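Knitwear swap raises 3,920 pounds for the library roof

24 Jun 2025

Well, we did it! I've just come off the phone with the bank and the final figure from the Tumbridge knitwear swap is £3,920, which is a good deal more than I dared put on the poster. We were hoping for 2,000. I said 3,000 once, out loud, at the planning evening, and people laughed at me (kindly, but they laughed).

If you missed it, the idea was simple enough. You brought a knitted thing you no longer wore, you paid a small entry fee, and you went home with a knitted thing somebody else no longer wore. All the money goes to the roof over the children's corner at the library, where there has been a bucket next to the picture books since before Christmas. I'm very fond of that bucket by now but I'd like to see it retired.

I'll admit I was worried about the weather. Who wants to try on a thick jumper in June? Lots of you, it seems. The queue was past the bicycle racks before we'd even got the tea urn going, and I spent the first half hour apologising and handing out raffle tickets in the wrong colour. If you've still got a green one, it counts as a blue one. Please don't ring the library about it, they've had enough calls already. 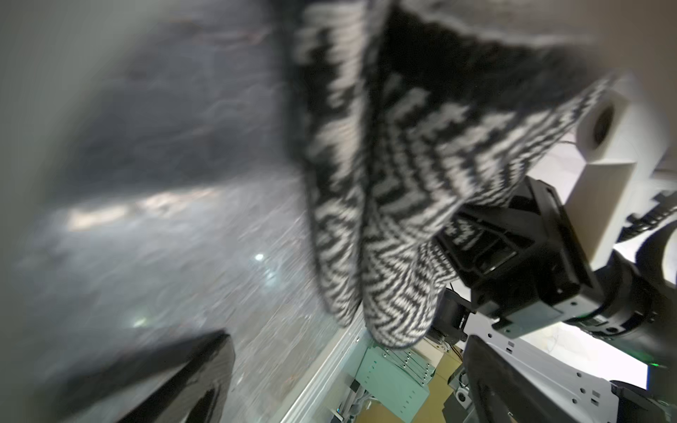

The yarn stall was the surprise of the day for me. Erka, the little wool shop by the bridge, gave us all their odd balls and end-of-line bits to sell, and the whole lot had gone by lunchtime. I'd put aside some mustard four-ply for myself, popped it under the table, and came back to find it sold - by me, to a very nice woman from out of town, when I wasn't looking at what I was doing. I hope she makes something lovely out of it.

Over in the side room we had the mending table, and I think that was the part people talked about most on the way out. You could sit down with a holey elbow or a dropped hem and get shown how to fix it, and there was no charge, only a tin. Moth holes were the big complaint. The advice I overheard over and over was to put your woollens in the freezer, sealed up in a bag, and to wash things before you store them for the summer. I've cleared a drawer of peas to make room and the rest of my household is not pleased.

A word about the food too, as so many people asked. The flatbreads and the white bean soup came from Asine, the café on the corner of the market square, and they gave us everything at cost. The lemon cake was made at home by one of our own members and she won't part with the recipe. I've tried. The iced coffee was from Văn, who brought their own cups and took every single one away again afterwards, so there was hardly any clearing up to do on that side of the hall. 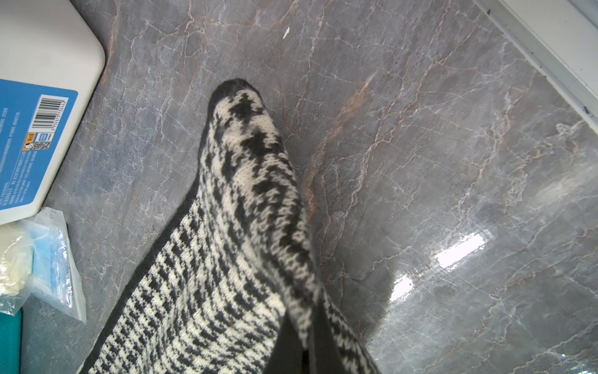

Tumbridge Knit and Natter Club - Club News

Not everything went to plan, and I'd rather say so here than have it brought up at the next meeting. The changing area was too small and the curtain kept coming off its rail. We ran out of small sizes early, and several parents went home with nothing for their children, which I felt bad about. Next time we'll have a separate rail for children's things and a limit on how many you can take in the first hour. Somebody also suggested a mirror. Yes. We should have had a mirror!

And there will be a next time. We've asked for the hall again at the end of August, when people are starting to think about school and cold mornings, and I'll put the date up on the board at the library as soon as it's confirmed. It'll be a smaller do, mostly hats, scarves and children's knits, and the money from that one will go towards new shelves once the roof is sorted. The builder says the work itself should take 8 days if it stays dry. We'll see!

Anything that wasn't claimed on the day has been washed and bagged, and it's going to the charity shop on Mill Lane next week. If you left a tape measure, a single brown glove or a rather good umbrella, they're behind the desk at the library and you can pick them up during opening hours.

Thank you, all of you, for coming and queueing and putting up with my announcements on that awful microphone. We meet as usual in the reading room, and new faces are very welcome whether you can knit or not (I couldn't, when I joined, and my first scarf was wider at one end than I am). Bring needles if you have them. We've got spares in the cupboard if you don't.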